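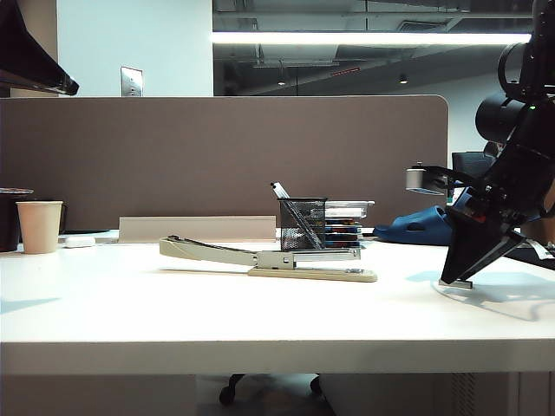

Ayman Morsy thinks the soup issue was the best one they ever did, and he told me so before I had my coat off. His brother Ashraf disagrees. Ashraf likes the one on pickles, mainly for a long letter about turnips that he can still quote from, and the two of them went back and forth on it for a good ten minutes while I looked for my pencil.

The thing they were arguing over is Flarnard, a recipe newsletter on paper that goes out four times a year to anyone who sends in a mailing address. It began with 70 readers, most of them related to each other or to somebody at the Bolard Street market, where the Morsys' mother sold herbs. The last issue went to 2,000. There is no website to speak of, and the brothers have never bought an ad.

"Our mother couldn't stand a recipe that didn't say who made it," Ashraf told me. "You'd read her something out of a magazine and she'd say, yes, but whose is it? So every recipe we print has a name on it and a few lines about the kitchen it came out of. Sometimes the few lines get away from us and turn into two pages — the turnip man, for instance — and then we have to leave out the lentils."

I asked how the recipes reach them, and this got Ayman going again. They come on index cards, on the backs of bills, and in one case on a paper bag from a hardware store, with the oil stain still on it. A fair number arrive with no amounts at all. He reads those over the phone to the person who sent them, asking how big the spoon is, what kind of cup, how hot is hot. "A lady in Tomell told me to cook the onions until my neighbor knocks," he said. "I said, ma'am, I need a number. She said my neighbor must be very slow. We printed it her way in the end, with a note from me that says 35 minutes on a low flame."

They are careful people about some things and easygoing about others, and I had a hard time guessing which would be which. Spelling they let go, mostly. If a reader writes "cinamon" all the way through, they'll fix it, but if she calls a pan by a name they've never heard, it stays. Salt is where they get strict. Ashraf believes that home cooks are too shy to write down how much they really use, and he adds it back in after he's tasted the dish, then calls to confess.

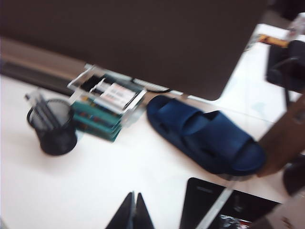
Does every recipe get cooked before it goes in? All of them get cooked twice, once by each brother, and they don't compare notes until both have finished eating.

It was over one of these double tests that they had what Ashraf calls the rice year. A reader named Taha Bennani had sent in his aunt's rice with broad beans and dill, a dish so plain that there is hardly anything to write down, and Ashraf's came out lovely while Ayman's came out like paste. They tried it again, and then they tried it with the rice from the other one's cupboard. By June they were on their sixth pot and their wives had stopped coming to the table.

"So finally I called Taha," Ayman said, "and I asked him, what does your aunt do that you haven't told us? And he went very quiet, and he said, well, she does put a towel under the lid. A towel! I could have cried. It soaks up the steam, you see. Ashraf had been doing it all along without thinking, the way our mother did, and he never thought to mention it to me."

The towel went into the next issue, and so did an apology to the aunt, and 47 people wrote in to say that of course there was a towel, what did they expect.

They charge nothing for the newsletter. There's a line at the bottom of the last page asking for stamps, and stamps come. One reader, Adel Saber, mailed them a roll of 500 with a card asking for more fish. They have since done a fish issue, a thin one, and they both feel they owe him a better one.

I asked Ashraf what was coming next and he said breads, the flat kinds only, and that Ayman wanted to let in a loaf.

"One loaf," Ayman said from the kitchen. "It's got potato in it. You'd like it." He sent me home with half of it wrapped in foil, and a card with his number in case mine didn't rise.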